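工单 263：四楼茶水间 洗碗台漏水 / 桌面发白 / 盘子洗不干净
状态：处理中，待回访
报修人：Jolanta Sikora（Trondcombe 四楼前台）
接单：Indrek Vanags
协助：Uthai Mahawong、Ksawery Malinowski
日期：2021年2月

报修内容（原文照贴）

茶水间水槽堵了以后大家都在木桌上洗盘子，用那个黑色大圆托盘接水。现在问题：
1 桌面有一圈白印，擦不掉
2 托盘好像漏，桌子底下地板潮
3 盘子洗完还是油，尤其橙色那种酱，干了以后一层黄
4 海绵有味
麻烦尽快，下周有客人。谢谢

第一次上门

到场先看水槽。下水慢，但没全堵。放满一池要很久才下去，中间冒泡。拆存水弯，里面一团油加咖啡渣，还有一只小勺子。掏干净，装回，垫圈是旧的，先凑合用。下水恢复，试了三遍都正常。

勺子洗了放回抽屉。

然后看桌子。实木桌面，红棕色，木纹挺明显，油面，不是漆面。白印是一个不完整的圈，大小跟托盘底差不多。手摸是平的，没鼓，没起毛。判断是水汽闷在油层里，还没进木头。好处理。

Jolanta 说托盘一般早上放下去，到下班才收，底下从来没擦过。那就对上了。

漏水这条：托盘倒过来看，没裂纹。灌水，放在报纸上，两小时。报纸干的。再放四小时，还是干的。托盘不漏。

那地板的水哪来的？先存疑。

补：地板潮的位置在桌子左边，靠墙那条腿旁边，不在托盘正下方。抽屉底板也是干的。

第二次上门

带了新垫圈，换掉。顺手把台面下的角阀拧了一下，左边那个有点渗，缠了生料带。擦干以后塞纸巾观察，半小时纸巾没湿。但角阀离桌子有两步远，水跑不过去，所以不是这个。

Uthai 过来看了十分钟，说是海绵垫。桌上那块灰色的长方形吸水垫，本来是沥盘子用的，大家把湿海绵也搁上面，水吸满了就往外吐，顺着桌边流到桌腿。拿起来一拧，哗啦一滩。桌边摸一下是湿的。行，就是它。

测试：垫子拧到半干，称重 294 克。正常用半天再称，放不下秤盘了，折起来称的，超过秤的上限 500 克。所以一个上午吃进去的水至少两百多克。难怪。

处理：
垫子每天中午拧一次，下班挂起来，别平铺过夜
湿海绵不要长期压在垫子上，另外找个有孔的架子
桌边贴了一条防水胶条，临时的，先看效果

以上跟 Jolanta 口头讲过一遍，她说会写张纸贴墙上。

第三次，洗不干净的问题

这条本来不归我们，写了就顺便看。

问了一下用什么洗洁精。Prundus 柠檬的，大瓶，被人兑过水，兑多少没人知道。瓶子倒出来跟水一样稀。换了一瓶没兑的，同一个酱，同一块海绵，冷水。

结果：比原来好，但还是有一层黄。

再换热水（水壶烧的，兑到手能放进去）。一遍过，盘子不滑了。

所以两个原因，洗洁精太稀 + 水太凉。水槽那边热水龙头Ksawery查过，小厨宝温度被人拧到最低档，调回中间档。等二十分钟，出水是热的。

另外发现大家的顺序不对，盘子带着酱直接下水，整盘水马上变油，后面的全白洗。先拿纸刮一下。就这一步差别最大。

桌面白印处理记录

先在桌子背面试了一小块，没变色，再动正面。

1 擦干，开窗晾一夜
2 吹风机低档，离桌面一掌，来回扫，不停留。白印淡了一半左右
3 剩下的用棉布蘸一点 Borkowska 木器油，顺着纹路推。别画圈
4 等一小时，干布擦掉多余的
5 再等一夜

第二天看，正面看不出，侧光还有一点点影子，能接受。Jolanta 说可以。

别用牙膏，别用蛋黄酱。有人在群里发那个偏方，牙膏是有磨料的，油面会花。已经有一小块被试过了，在靠墙右角，发乌，那块要等四月做整体保养时一起打磨，现在动不了。

临时洗碗流程（水槽验收前先按这个来）

水槽虽然通了，Vamholm 那边要求观察六天再放开使用，说是怕主管道还有油。这期间继续在桌上洗。量少点洗，盘子一个一个来。

步骤 1 桌面擦干，铺一层硅胶垫再放托盘。硅胶垫在水槽下面柜子里，两张，用一张就行。

步骤 2 托盘里水浅浅一层就够，别灌满，端的时候会晃出来。

步骤 3 先用纸把酱刮进垃圾桶，洗洁精挤在海绵上，不要挤进水里。挤水里泡沫是多，没用。

步骤 4 盘子放进托盘，从边往中间擦，有酱的地方最后再擦一遍。盘子上还看得到橙色的一小坨，就说明还没洗完，别拿去沥。海绵放左边灰垫子上，用完拧干收走。 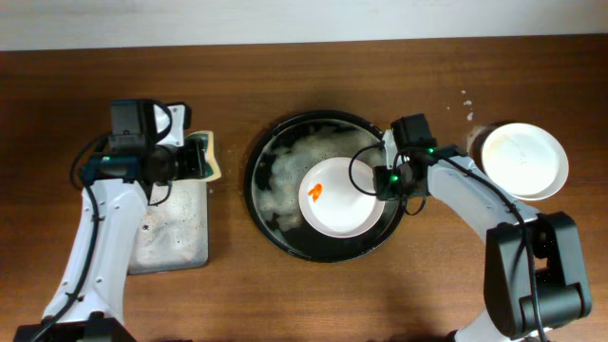

步骤 5 脏水端去水槽倒，慢慢倒，过滤网要在。网里的渣倒垃圾桶，别冲。

步骤 6 清水过一遍，盘子立着沥，不要叠。

步骤 7 收托盘，硅胶垫掀起来，桌面再擦干。这步漏了白印还会回来，真的。

海绵有味

黄绿色那种擦洗海绵，用多久了？答：不记得。直接换。新的拆了两块，一块洗盘子一块擦台面，擦台面的剪掉一个角做记号，别混。每两周换一次。

灰垫子用热水泡过，放小苏打，半小时，冲干净挂起来。第二天闻，没味了。背面有几个深色点子洗不掉，摸着不滑，先用着，再长就扔。

留言

Jolanta Sikora：纸贴好了。但是昨天下班垫子又是平铺的，我给挂上去了。地板今天是干的。

Indrek Vanags：收到。胶条先别撕。地板连着干三天就可以关掉漏水那一条。

Stanisława Czerwiński：请问洗洁精那瓶兑过水的可以倒掉吗，还有大半瓶

Indrek Vanags：别倒，留着擦台面，瓶子上写清楚。洗盘子用新的。

Stanisława Czerwiński：好。另外热水现在有点烫，能不能调低一点点

Ksawery Malinowski：调低了一小格，再低又洗不掉油了。还烫的话自己兑冷水。

Uthai Mahawong：架子找到一个，不锈钢有孔的，原来放肥皂的，尺寸刚好放两块海绵。放在水槽右边了。

Jolanta Sikora：看到了，谢谢。白印没有回来，我今天特意看了一下。右角那块发乌的客人会不会看见？

Indrek Vanags：拿盆花挡一下吧，盆底垫东西，别又来一圈。

未完事项

水槽六天观察期，到期由 Ksawery 放水复测，通过后桌上洗碗停掉
右角发乌，转四月保养单
角阀复查一次，生料带处有没有再渗
胶条到时候换成正式的，颜色要浅棕还是透明，等Jolanta回复

漏水：待关闭
桌面：已关闭（右角除外）
盘子油：已关闭
海绵：已关闭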